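Fregadero oscuro y encimera clara: ¿cómo los limpio sin estropearlos?

Publicado por Shazia Virk el 22 de noviembre de 2020

¡Hola a todos! Por fin tenemos la cocina terminada y estoy feliz, pero el agua de mi zona es durísima y me da miedo que la cal se coma el gris del fregadero. Ya he probado con lavavajillas y bayeta y me quedan velos blancos. ¿Vinagre sí o no? La encimera es de mármol.

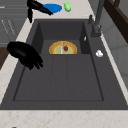
Fregadero gris oscuro con encimera de mármol crema.

Grisa

¡Qué combinación más bonita! Vinagre sí, pero solo dentro de la cubeta y rebajado con agua a partes iguales. Al mármol ni una gota, que el ácido le quita el brillo y luego toca pulir (a mí me pidieron 1.000 euros por el arreglo, así que imagínate). Yo pongo papel de cocina empapado sobre la cal, espero 3 minutos, aclaro y seco con microfibra. Lo de secar es lo que más se nota, de verdad, ¡pruébalo una semana y me cuentas! Para la piedra, jabón neutro y agua tibia.

Y ya que estás con la microfibra, aprovecha para las ventanas, que con los marcos oscuros el polvo canta muchísimo.
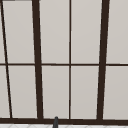 Marcos y cristales

Primero el marco, en seco y con brocha en las esquinas. Después el cristal, de arriba abajo, con agua y un chorrito de alcohol. En las ventanas de cuadros pequeños cambio de paño a mitad de faena y me quedan de lujo.

Csonka

Bicarbonato y listo. Yo lo uso para todo.

Ferkton

Ojo con frotar bicarbonato en acabados mate, haz antes una prueba en una esquina. Por lo demás, de acuerdo con Grisa.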